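滴灌管该不该埋进土里:对家庭菜园埋管做法的一点反对意见

本文只谈家庭菜园,不谈大田。

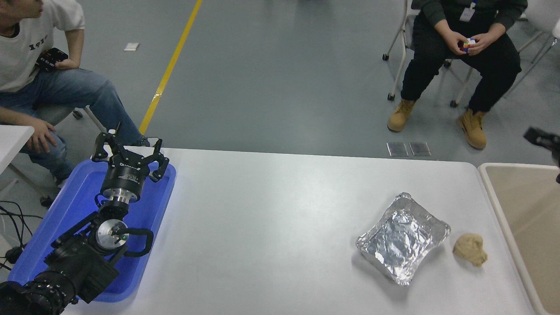 一、问题的由来

近几年的园艺资料里,“地下滴灌”出现得越来越多。做法是把带内镶滴头的聚乙烯管埋入床面以下,水直接进入根区,地表保持干燥。推荐者给出的理由通常有三条:蒸发损失小,杂草少,管子不晒太阳因而寿命长。这三条在原理上都成立。我的意见是,它们在大田里成立的程度,远远高于在一块几十平方米的菜地里成立的程度,而埋管带来的检修困难,在小菜地里反而被放大了。

我在沃斯特德(Worstead)的一块份地上种了多年蔬菜,先埋管,后来全部挖出来,改为铺在地表、上面盖覆盖物。以下的判断来自这块地,也来自邻近几位种植者的记录。土壤是砂壤土,下层偏黏,水源为市政自来水,经减压阀和过滤器后进支管。条件不同的读者请自行折算。

二、蒸发损失被高估

裸露地表的滴灌确实有蒸发损失,损失的大小取决于湿润圈的面积、日照和风。可是很少有认真的菜农让地表裸着。铺上一层碎秸秆或半腐熟的堆肥以后,滴头下方的湿润圈基本处在遮蔽之中,表层土的水汽扩散受到覆盖层限制。此时再把管子往下挪一掌深,能够额外省下的水已经很少。

比较“埋管”和“裸管”的文章很多,比较“埋管”和“覆盖下的地表管”的文章很少。前一种比较把覆盖的功劳也记到了埋管的账上。我在两个相邻的种植床上做过粗略对照,一床埋管,一床地表铺管加覆盖,作物同为甜椒,从定植到十月拔秧,共用一只控制器,各装一只水表。埋管床用水2148升,地表床略多,差额小到我不愿意据此下结论。两个床不构成统计样本,水表本身也有误差。我只能说,差异没有大到值得为它挖沟。

拉米罗·卡萨多(Ramiro Casado)对此有不同看法。他的地在坡上,风大,覆盖物经常被吹散,埋管对他来说省掉了反复补覆盖的工夫。这个理由我接受。它说的是风口上的坡地,不能推广到一般情形。

三、出苗期的问题

地下滴灌在文献中最常见的限制是出苗。种子播在浅层,水从下方来,要靠毛管作用上升到播种层。砂性土毛管上升高度有限,表层几厘米在晴天里迅速变干,胡萝卜、欧芹、洋葱这类出苗慢的作物受影响最重。大田的解决办法是在播种期另架喷灌,出苗后撤走。家庭菜园的解决办法是拿一只喷壶,每天早晚各浇一遍,直到苗齐。

这样一来,系统的自动化部分恰好在最需要稳定供水的阶段失效。有人建议延长灌水时间,让水“顶”到表层。在我的土上试过,结果是下层黏土以上积水,表层仍然干,第二天挖开剖面,管子周围一圈发亮,播种层用手一搓就散。重力和毛管力的方向在这里是相反的,多给水并不能改变土的孔径。

移栽作物没有这个麻烦,番茄、茄子、羽衣甘蓝都可以在定植时浇一次定根水,之后交给滴灌。如果一块菜地只种移栽作物,本节可以跳过。但多数菜地是轮作的,今年种番茄的床,明年可能要播胡萝卜,管子却还在原处。

四、检修

这是我反对埋管的主要理由。

滴头堵塞有几种来源:泥沙、水垢、藻类和细菌黏液、根系侵入,以及停水时管内负压吸入的细土。前三种地表管也有,靠过滤、定期冲洗和必要时的弱酸处理可以控制。后两种主要发生在埋管上。根系趋水,细根会沿着滴头出水口长进去。停水瞬间,位于低处的管段排水,高处形成负压,滴头把周围的泥浆吸回来。厂家的对策是带防虹吸膜的滴头和在高点加装真空阀。这些部件有效,但会老化,而老化与否从地面上看不出来。

地表管的检查方法很简单:掀开覆盖物,开水,沿管走一遍,不出水的滴头一眼可见,用拇指搓一搓,不行就剪掉这一段,换一截,用直通接头接上。埋管的检查方法是等植株萎蔫。等到一株辣椒在正午以外的时间也垂下叶子,根区已经缺水若干天了。而且萎蔫并不只有一种原因,镰刀菌、根结线虫、蛴螬都会造成同样的外观。于是要先挖开,确认是不是滴头的问题,挖的过程又伤根。

贝尔哈努·博加莱(Berhanu Bogale)的做法比较讲究:支管首尾各装一只压力表,每次灌水时抄数。流量下降、末端压力升高,说明有滴头堵塞;流量升高、末端压力下降,说明有漏点。这套判断逻辑是对的,大田也是这样做的。问题在于灵敏度。一条有76个滴头的支管,堵掉2个,流量变化落在家用水表和廉价压力表的误差之内,根本读不出来。大田里少两个滴头无关紧要,几十亩地里的两株玉米没有人在乎。菜园里的两个滴头可能就是两棵番茄,在一张只有12棵番茄的床上,这是六分之一的产量。

规模效应在这里是反过来的。地块越小,单个滴头的权重越大,对单点故障的容忍度越低,而能够发现单点故障的恰恰是看得见的管子。

五、翻耕与工具

埋管的深度要避开耕作深度,这是常识。大田免耕或有卫星定位的机械可以做到管在何处、刀不到何处。菜园的工具是叉子和铁锹,定位靠记忆。

我自己至少三次把叉齿穿过管壁,其中一次当时没有察觉,到下一次灌水时床角出现一小片沼泽才知道。插标记桩有帮助,但桩子会被碰歪。画图也有帮助,前提是每次改动都更新图纸。索莱达·洛萨诺(Soledad Lozano)坚持不翻地,只从表面加堆肥,她的管子因此多年无损。不过不翻地本身带来另一个结果:每年加一层堆肥,管子相对于地表越埋越深,几年以后浅根作物就够不到水了。莴苣的有效根系很浅,管子沉到下面去,等于为杂草中的深根种类供水。

收获块根和块茎作物时矛盾最尖锐。土豆必须挖,甜菜和防风最好也撬一下。凡是计划种土豆的床,我认为不应当埋管,这一点应该没有多少争议。

六、关于寿命

“埋在地下不受紫外线,所以寿命长”,这句话只讲了一种老化机理。聚乙烯滴灌管含炭黑,对紫外线有相当的耐受力,盖在覆盖物下面时受光更少。家庭菜园里管子报废的原因,依我所见,多数是机械损伤、鼠咬和滴头堵塞,光老化排在后面。埋管减少了光老化,却增加了铁锹损伤的机会和堵塞的机会,净效果未必为正。

鼠害值得单独一提。田鼠在干旱时会咬管取水,地表管和埋管都咬。区别在于,地表管的咬口当天就能看到。覆盖层过厚也会招来田鼠做窝,所以覆盖厚度要有节制,冬前把靠近管子的一圈扒开。

还有冬季排空。地表管拔下末端堵头,抬高一端,水自己流走,卷起来挂进棚子。埋管只能靠坡度或压缩空气吹。管材本身不太怕冻,怕冻的是接头、阀门和压力调节器。埋管的接头也在地下,来春哪一个裂了,又要回到第四节的程序。

七、杂草

三条理由中,这一条我认为最站得住。地表干燥时,一年生杂草种子的萌发确实减少,行间尤其明显。我埋管的那几年,行间的繁缕和藜比现在少。

但需要两点限定。第一,在雨水较多的地区,春季地表本来就是湿的,杂草萌发的高峰与灌溉方式关系不大,等到开始灌水时,第一茬草已经长出来了。第二,多年生杂草如田旋花和匍匐冰草,从根茎长出,不依赖表层水分,埋管对它们无效,还有一个副作用:除这类草必须深挖,而深挖的地方有管子。

剩下的一部分优势,可以用覆盖换回来。足够厚的覆盖物对一年生杂草的抑制与干燥地表相当,并且在出苗期可以拨开,在需要时再拢回。

八、几种反对意见

戴涵宇(Hanyu Dai)读过本文初稿,指出我低估了埋管对叶部病害的作用。地表干燥,冠层下湿度低,灰霉和某些细菌性叶斑会减轻。就机理而言她是对的。不过滴灌相对于喷灌,已经解决了叶面湿润的主要部分,埋管相对于覆盖下的地表滴灌还能再减多少,我没有找到可信的小规模数据,所以不做判断。

卡西米罗·金塔纳(Casimiro Quintana)的意见更实际。他有两个小孩,地表的管子会被绊、被拔、被当成绳子。埋进土里以后相安无事。我建议他改用U形地插加密固定,再盖覆盖物,他回答说孩子拔地插更快。对这种情况我没有技术上的答案。

还有一种意见认为,问题出在我用的材料上,换成专门的地下滴灌管,滴头内含抑根成分或带铜片,根系侵入就可以避免。我承认自己早先用的是普通内镶式滴灌管,不是专用产品。专用管会把侵根的概率降下来,价格也高出不少,但它不能改变第三节的出苗问题,也不能改变第五节的铁锹问题。

九、什么时候可以埋

我并不主张一概不埋。以下几种情形,埋管的理由比较充分。

多年生种植:芦笋床、浆果灌木、果树行。作物位置固定,不翻耕,不播种,根系深,检修频率低。芦笋床在定植沟里就可以把管子放好,位置略偏于根盘一侧,避免将来割笋时刀尖碰到。

草坪边的窄条花境:行人经过,地表管容易被踢开。

持续大风、覆盖物留不住的坡地,例如前面卡萨多的地。

除此之外的一年生菜床,我建议铺在地表。具体做法没有什么新鲜内容:过滤器目数按滴头说明选取,减压到滴灌管的额定工作压力,支管与床的长边平行,滴头朝上安放,以免沉积物落进出水口,地插固定,末端用可拆堵头,每月开堵头冲洗一次,冲到水清为止。定植前先通水,看湿润圈的位置,再按湿润圈挖定植穴。顺序不要反过来,先栽苗再去凑滴头,总有几棵凑不上。覆盖物在土温升起来以后再铺,过早铺会拖慢喜温作物的缓苗。

控制器的设置比管子埋不埋更影响用水量。我见过埋管埋得很规整、控制器却整季按同一个时长运行的菜园,春天过湿,盛夏不足。与其花两个周末挖沟,不如每两周用土钻或者一根细铁棍探一次湿润深度,按结果调整时长。探的位置选在两个滴头之间和滴头正下方各一处,记下深度,与上一次对照。砂性土缩短单次时长、增加次数,黏性土相反。

十、补充

有读者会问已经埋好的管子怎么办。如果运行正常,床上又以移栽作物为主,不必急着挖。可以在下一次需要播种浅层作物时,在地表另拉一条临时管,从同一只阀门分出来,加一只手动球阀。两条管不要同时开,否则压力和流量都要重新核算。等旧管的堵塞多到需要频繁补浇时,再在秋季清床后整条抽出。抽之前先把土浇透,从一端缓慢拉,黏土里容易拉断,断了就从断口处挖。我抽最后一条时断在床的正中间,剩下的半截至今还在下面,明年那张床准备种南瓜。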